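Floor sorting

Floor sorting is the household practice of putting loose belongings into baskets, basins and boxes while they, and usually the person sorting them, are on the floor. It differs from tidying in that nothing need be put away at the end of it. The method is widespread in homes with hard floors and few cupboards, and in homes with plenty of cupboards that are already full.

Name

The term is recent and has no agreed origin. Household writer Geetha Warrier used it in her pamphlet The Low Room, printed in Stodport in a run of 600 copies, and claimed to have heard it from an aunt. Other names include basin sorting, mat work and, in the Warrier family, "the December business", after the month in which it was begun and the month, a year later, in which it was generally still going on.

Equipment

Very little is required. Most sorters use whatever plastic containers the house already owns, and the two commonest are the perforated basket and the solid-sided basin.

The perforated basket is usually rectangular, with rows of holes in its sides. It is light, lets air through and allows the contents to be identified without lifting anything out. Cloth is its natural cargo. Small objects suit it less well, as anything narrower than a hole will sooner or later find one. Pencils are the usual offenders.

The basin has no holes and was in most cases bought for washing something. Its broad rim makes it easy to drag, and it holds screws, glue sticks, batteries and other things that roll. It will not close, stack neatly when full or keep out dust – faults that have done nothing to reduce its popularity.

A mat is customary. It marks out the working area, spares the knees and gives the sorter somewhere to put items about which no decision can be reached. Woven mats with a bold check or plaid are often preferred on the grounds that they roll up easily, though a dropped button on a busy pattern may be considered lost.

Method

Sorting normally begins with a single heap. Clothing and other fabric are taken out first, being bulky and easy to recognise, and their removal gives an early and quite false impression of progress. Tools and craft supplies follow. Paper is left until last, when the sorter is tired enough to keep all of it.

Yamuna Krishnan, whose column on domestic matters ran in the Clorkano newsletter, recommended no more than two containers at a time: one for soft things and one for hard. She held that a third container became, within the hour, a second heap with sides. A blue basket and a yellow basin, side by side at the edge of a mat, are enough to keep dark clothing or other cloth apart from a glue gun, and the colours save having to write labels. 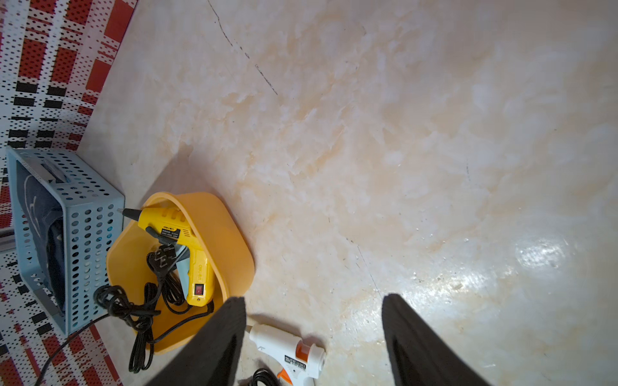
The glue gun question

Few objects have caused sorters as much trouble as the hot glue gun. It is too long for most drawers, its nozzle sticks out over the rim of whatever it is put in, and it belongs equally to repairs, crafts and school projects. Warrier classed it as a tool. Krishnan classed it as stationery, and devoted 11 columns to the matter.

On safety the two were agreed. A glue gun should be unplugged and completely cold before it goes into any container, and should not share one with fabric. Plastic basins are no place for a hot nozzle, and neither is a mat. Any hardened drip is best picked off the tip once the gun is cold, or it will turn up later on something else.

Choice of floor

Polished tile is thought the best surface. Containers slide across it with a light push, and spilt beads can be swept up in one go. Marble-patterned tile is a mixed blessing: the veining hides dust very well, and hides pins just as well. Carpet is avoided by experienced sorters, most of whom became experienced on carpet.

Commercial products

In January 2023 the housewares firm Fastell brought out the Rajan, a set consisting of a basket, a basin and a roll-up mat in matching grey. The first batch was limited to 1,000 sets. Buyers complained that with everything the same colour they could no longer tell where they had put things, and a later version offered the basin in orange.

See also

Airing cupboard
Drawer, miscellaneous
Laundry basket
Spring cleaning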